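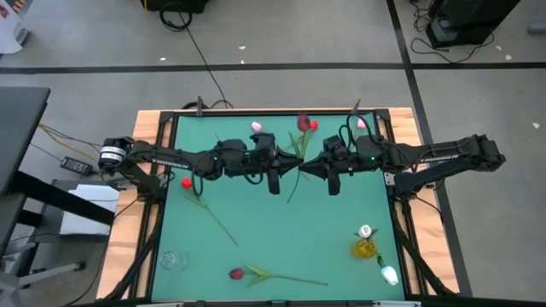 Photo: Do-yoon Myung

Snow Sports Equipment, Unit 4: Edges, Bases and Turning

Notes to go with the lecture. Read them before the workshop session and bring a pencil, as we will be marking up the edge diagrams by hand.

What we covered last time

Unit 3 dealt with boots and bindings. You should be able to say what a binding has to do in a forward fall and in a twisting fall, and why the two are set separately. If you missed it, borrow someone's notes before you start on this unit, because the part on leverage comes up again below.

Sidecut

Lay a ski flat on the floor and look at it from above. It is wide at the tip, narrow under the boot and wide again at the tail. The curve along the side is the sidecut. If you carried that curve on until it made a full circle, the radius of the circle would be the sidecut radius, normally printed on the ski in metres. A short radius suits short turns and a long radius suits long, fast ones.

The printed figure is for the unbent ski lying flat. Once the ski is tipped on its edge and loaded, it bends into a tighter curve than the printed one. The further you tip it, the tighter the curve gets. Students often write in the exam that a ski "has a turn radius", as if it only had one. Please write "sidecut radius" when you mean the printed figure.

Camber and rocker

A cambered ski, put down on a flat floor with no weight on it, touches near the tip and near the tail and is raised in the middle. Standing on it presses the middle down and spreads your weight along the edge. This gives good grip on hard snow.

A rockered ski is raised earlier at the tip, and sometimes at the tail as well. Less of the edge touches the snow when the ski is flat, so it is easier to swivel and floats better in soft snow. It can feel short on ice. Many skis sold now are a mixture, with rocker at the tip and camber under the foot.

The two demonstration pairs in the store cupboard are the Dandel (full camber) and the Zosidus (tip and tail rocker). Press each pair base to base and look at where the gap is. Sign them out and put the straps back on.

Edge angles

Two angles are cut on a steel edge. The base bevel is measured from the flat of the base. The side bevel is measured from the side of the ski. More side bevel gives a sharper edge. More base bevel means the ski has to be tipped further before it bites, and it cannot be undone without grinding the whole base.

Always do the base bevel first, and check it with a true bar. A file guide that has been dropped should be checked before use.

Base structure and wax

The base is polyethylene, either extruded or sintered. Sintered bases take up more wax and are quicker when looked after. Left dry, they go pale and slow. Extruded bases are cheaper and easier to repair.

Structure means the fine pattern of grooves put into the base by the grinding stone. Wet snow needs coarser structure so that the water film does not cause suction. Cold, dry snow needs finer structure.

Worked problem

A skier with a mass of 62 kg stands evenly on both skis on level snow. Take g as 9.8 newtons per kilogram. The weight is 607.6 N, so each ski carries 303.8 N. Now put all the weight on the outside ski. The load on that ski doubles. In a real turn it is higher still, as the skier is also being accelerated towards the inside of the turn. We will add that term in Unit 5.

Coursework

Choose one ski and one snowboard and compare their sidecut, camber and edge length. The limit is 2,000 words, not counting tables. Draw your own diagrams. Group presentations are in groups of 6, and the lists are on the door.

Reading

Cho, chapters on edge geometry and base materials. The Clamever tuning manual is in the workshop and must stay there. Anyone who started in September should have the older handout on snow types, which is still correct apart from the wax table.

Updated 5 January 2025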